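Budget for hand-held grippers – two pairs or one pair plus spares?

waraporn_s
Putting in the January request for Trestgate. We have money for two pairs of hand-held grippers, or one pair plus a box of replacement finger pads and a decent laptop. My heart says two pairs. My spreadsheet says I have no heart.

hemminhawed
One pair and spares. We went through 11 sets of pads last year, and a gripper with bald pads is a very expensive paperweight.

bitetti44
Disagree. Pads are cheap and ship fast. A second pair means two people collecting at once. What are you picking up, anyway? If it's boxes, buy whatever's on sale.

waraporn_s
Small, tangled, annoying stuff. Sorting jewelry, mostly.
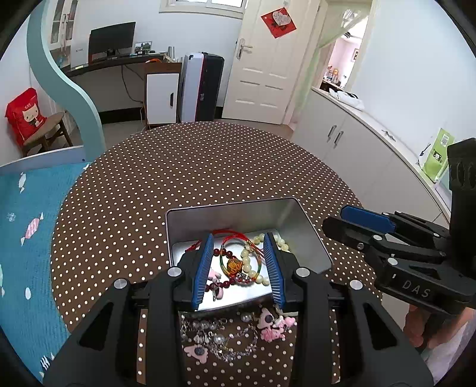 Bracelets and beads in the tin, charms on the cloth.

hemminhawed
Oh, that's the mean kind. Ridged pads too. Chains and cord will find every ridge. Spares, I rest my case.

bitetti44
You rested it on a guess. I'd still want the second pair, and I'd budget nearly double the hours per session for anything with a chain in it.

rungnapa_w
Whichever you pick, put the pads on their own line. Faltance quoted us for "kit, complete" and complete did not include pads.

waraporn_s
Own line it is. Asking for two pairs and the pads, expecting to get the laptop.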